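Red Basketball Jersey, Black Lettering – Pre-loved, Adult Size

Back in stock from 30 November 2019

I've been selling secondhand sportswear under the Prumby name for a while now, and basketball jerseys are still the thing I get most excited about when a box comes in. This one arrived with a mixed lot of training tops and I pulled it straight out of the pile! Properly bright red, white trim at the neck and shoulders with thin red stripes, and black lettering edged in white on the chest. It's the sort of jersey you can spot from the far end of a sports hall.

I get asked a lot whether these are for playing in or just for wearing, and my answer is both. I've worn a red one very like it to Sunday pick-up games and then to the pub afterwards (sorry, pub). It's sleeveless with a roomy cut, so there's space for a T-shirt underneath if you're playing outdoors in February or you just feel the cold like I do. If you like a closer fit, go down a size from your usual.

What you get

One jersey, washed and folded. No shorts with this one I'm afraid, though Halima Ondieki has a few plain black pairs on her Mabula page and they go with it very nicely. She ships quickly too.

Condition

I'd call it very good. I check every top over in daylight before it goes on the site – seams first, then the lettering, then the trim, as white trim is where old marks like to hide. I found nothing on this one worth reporting. There are some creases from being folded, and they'll drop out if you hang it up in the bathroom while you have a shower.
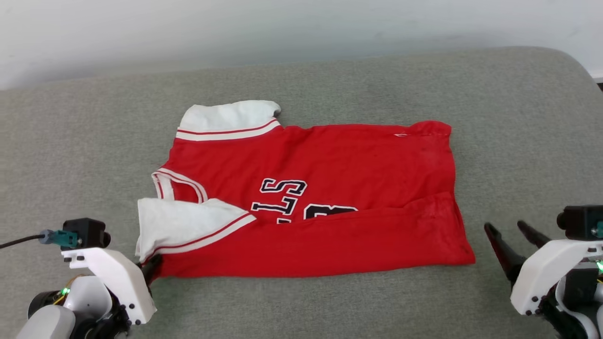 Washing it

Please, please turn it inside out. Cool wash, gentle spin, no softener, and keep it away from the tumble dryer. Tumble drying is what kills lettering on these, and I've had to bin some lovely tops over the years that had been cooked until the numbers peeled. Red and white in the same garment makes people nervous, so for the first couple of washes put it in on its own or chuck in a colour catcher sheet. If you must iron, do it from the back on the lowest setting, with a tea towel in between.

Folding and storing

I fold mine lengthwise, then bring the bottom up over the top and smooth it out with my hands. You end up with a long flat shape that sits in a drawer without sliding about. Try not to leave a sharp crease across the lettering for months at a time. If it's going away for the summer, roll it loosely instead, or stick it on a wide hanger – wire ones leave little bumps in the shoulders and they're a pain to get rid of.

Item number 177, by the way, if you're emailing me about it. I've got more than one red top listed and I do get muddled.

Postage

Orders go out within 4 working days. I use the Droltis paper mailers, which have stood up fine to wet doorsteps so far. You've got 7 days from when it lands to tell me you've changed your mind, and I'll refund you once it's back with me. Just don't wear it to a match first!

What people have said

"Came sooner than I expected and the red is even brighter in person. My brother has already tried to nick it." – Jade Tremblay

"Bought one for five-a-side, which I know is the wrong sport. Comfy, and everybody can see me." – Azlan Gunawan

"Good top, well packed. I would have liked a bit more length in the body but I am quite tall." – Emmanuel Urio

More red tops, vests and warm-up gear are on the team sports page, and I add new bits most weekends.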